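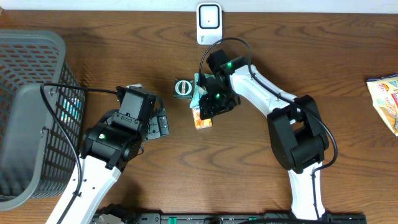
A gray basket and some small packages on a wooden tabletop.

How does a computer play a board game?

If you have ever played checkers on a tablet with no one else in the room, you have played against a computer. It moves its pieces, it blocks you, and sometimes it wins. So how does it know what to do?

A computer doesn't think about a game the way you do. It doesn't feel nervous or hope you'll make a mistake. It follows a list of steps called a program, which a person wrote.

Step one: look at the moves

Say it is the computer's turn in a game called Trenthorpe, which is played with 16 pieces on a board of 44 spaces. The program first makes a list of every move the rules allow. Then it tries each one in its memory. Nothing on your screen changes while it does this.

Step two: look further ahead

For each of its own moves, the program asks what you could do next. Then it asks what it could do after that. Looking 3 turns ahead in Trenthorpe can mean checking 3,000 different boards. A tablet can do that before you finish blinking.

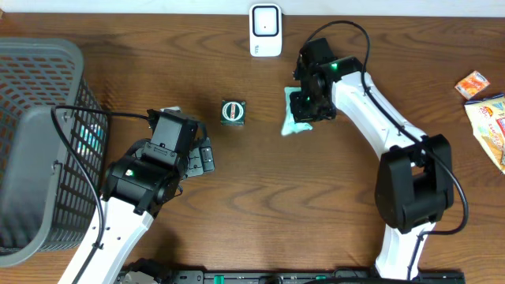

All those boards branch out from each other like a tree, so programmers call this a game tree. The board you have now is the trunk. Each possible move is a branch, and each reply is a smaller branch growing from it.

Step three: give each board a score

The program needs a way to tell a good board from a bad one. It might add points for every piece it still has and take away points for every piece of yours. It picks the move that leads to the best score, even if you play your best moves too.

Why is "easy" easy?

Kamala Unnithan writes board game programs, including one called Pondari. On the easy level, her program looks only one turn ahead. It also picks a move at random now and then — that gives a new player a chance. On the hard level it looks much further and never picks at random.

Try it yourself

Play tic-tac-toe with a friend. Before each move, draw every board you could make, then give each one a score. You'll soon see why people let computers do this part.

Words to know

Program: a list of steps for a computer.
Game tree: all the moves that could come next, and the ones after those.
Random: picked by chance.
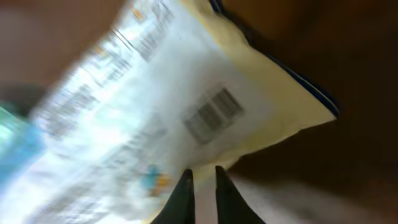 A crinkled plastic snack bag with a barcode.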